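Filed under: Bench Notes / Tableware / May

Room 209, after lunch. Set out the fruit basket with the green bowl and the black tray from the Nikoven box. Jean wants the basket on the left for now, so it stays there. Wiped the tray twice, it shows every fingerprint. The gray tabletop hides crumbs well, so check it with a hand before putting anything down.
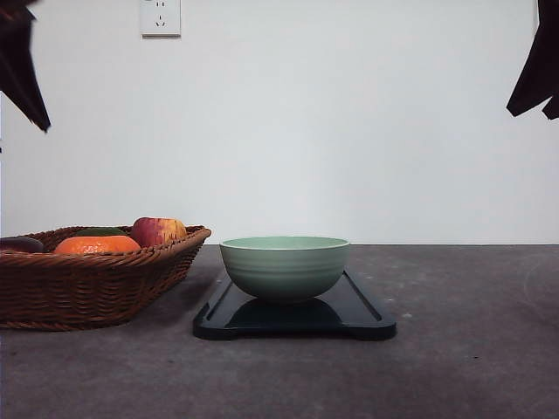 Lorna Rennie asked whether the bowl should go straight on the table. Tried it for 20 minutes and went back to the tray, easier to lift the two together at clearing up. The apple and the orange are fine to keep using. Swap the rest when the Jisari order comes in.

To do: felt pads for the tray, 2 spare bowls from Niven, ask Jean Gourlay where the basket liner went.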